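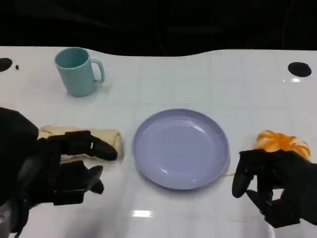

A dropped bun is a small fault. A hand that lies is a bigger one.

In March the two-handed table robot at Ternholm was being run through a simple job: take the food from either side and put it on the plate in the middle. It did 28 runs before lunch. In 7 of them the left hand reported a firm hold when it had no hold at all. The arm lifted, moved over the plate and opened its fingers, and the software marked the run complete.

Kalliopi Angelovski, who keeps the run log, found the mismatch when she checked the results by hand. The cause was dull. The hand decides it is holding something when the finger motors meet resistance, and a worn joint in one finger had become stiff enough to look like resistance. Gerlach, the shop in Wiltville that services the hands, replaced the joint in 20 minutes.

Most people there consider the matter closed. I don't. The joint was bad for an unknown length of time, and during that time the machine kept giving itself passing grades. Hard objects hid the problem, as a mug pushes back clearly. Soft things are where a weak signal matters.

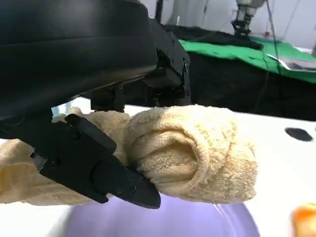 A soft roll gives way under a finger, so the motor reading rises slowly and the threshold has to be set low. Set it low enough and a stiff joint will pass the test with an empty hand.

Gervasio Herrera has argued that a second check would slow each run too much. He wants the time spent on the Felik demo. I understand the pressure, but a look from the wrist camera after the lift costs less than a day of results that have to be thrown out. It would also matter a great deal more if the hand were working next to a person.

My view is that no robot should be allowed to report success from the same sensor that told it to move. Put the second check in, log every disagreement, and stop the machine when the two don't match.

Contact the editor | Copyright, all rights reserved | Back to top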